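Search this site Enter keywords Search

3. Staffing and Case Coverage at the Study Hospital

3.1 Setting

The study was carried out at Flarilbridge Hospital, a community hospital with 118 beds. Anesthesia care is given under contract by one outside group, Celus Anesthesia Partners, which also covers the smaller surgery center at Castellanos. Before the change described below, the group assigned its staff by room. Each physician anesthesiologist was responsible for a fixed set of operating rooms for the whole day, and the endoscopy unit was covered by whoever was free. This arrangement was simple to publish, but it was weak in the afternoon, when long cases in one room and short cases in another made the workload very uneven.

The new arrangement assigns staff by block of time. The coordinator, who is always a physician of the group, reviews the list at 6:30 in the morning and again at noon, and may move one nurse anesthetist between the main rooms and the endoscopy unit. The obstetric room is excluded from all moves. We considered this exclusion necessary for safety, and the hospital agreed before the study started.

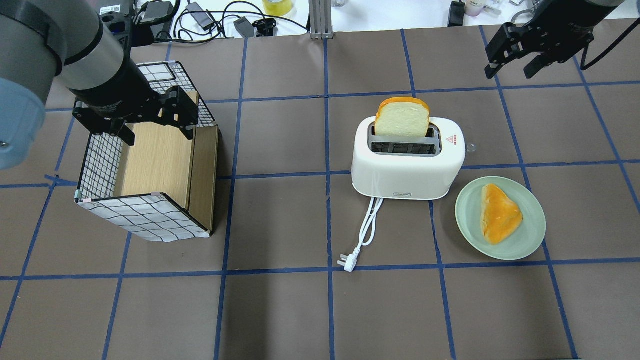
Who decides when a nurse anesthetist is moved during the day?
The coordinator decides, after speaking with the charge nurse of the room that will lose the person; the surgeon is informed but is not asked to approve.

3.2 Data

We collected the records of all elective cases done with anesthesia during the study period, 1859 in total. Of these, 692 were endoscopy procedures with sedation and the rest were operations in the main rooms. Emergency cases were left out of the main analysis. They do affect the schedule – a single urgent case can occupy the coordinator for most of an hour – but their number on any day cannot be planned, and we wanted first to understand the part that can.

Times were taken from the Brilline scheduling system, where the circulating nurse enters four events for each case: patient in room, anesthesia ready, procedure end, and patient out of room. The third event was often entered late, particularly in endoscopy, where the same nurse also helps to move the patient. For this reason we do not use it. Turnover time is defined here as the interval from patient out of room to the next patient in room, when both cases were planned in the same room without a gap.

A delay was counted when the patient entered the room more than 30 minutes after the planned time. We are aware that other authors use a shorter limit. In our hospital the planned times are rounded by the booking office, and with a shorter limit many cases would appear late only as a result of this rounding.

Figure 3. 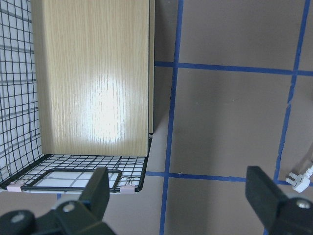
The second difficulty in the data concerns the handover between staff. When one anesthetist relieves another in the middle of a case, the system keeps only the name of the person who started it. Therefore the workload of the afternoon staff is underestimated in the raw records. We corrected this by comparing the records with the paper relief sheets, which the group keeps for its own billing. Where the two sources did not agree, the relief sheet was preferred. On Saturday lists, for which no relief sheet is filled in, we kept the system record without correction.

3.3 Observations on the noon review

The noon review was the part of the new arrangement that staff discussed most. In the first weeks it was done by telephone, and the coordinator frequently did not reach all rooms before the first afternoon case was called. From July it was done at the board next to the recovery area, with the charge nurses present. We did not measure the effect of this change separately, and it may explain part of the difference between the early and the later weeks.

Several nurse anesthetists reported that a move to endoscopy after a long morning case was tiring, even when the total hours were equal. They also reported that the drug cart in the endoscopy unit was arranged in a different order from the carts in the main rooms. The carts were later made uniform at their request. We mention this because it is easy to treat a move as a change of name on a list, while for the person concerned it also means a different monitor, a different team and a different pace of work. The scheduling data contain no trace of this, and the survey described in Section 4 was added to the study for that purpose.

Page last updated: July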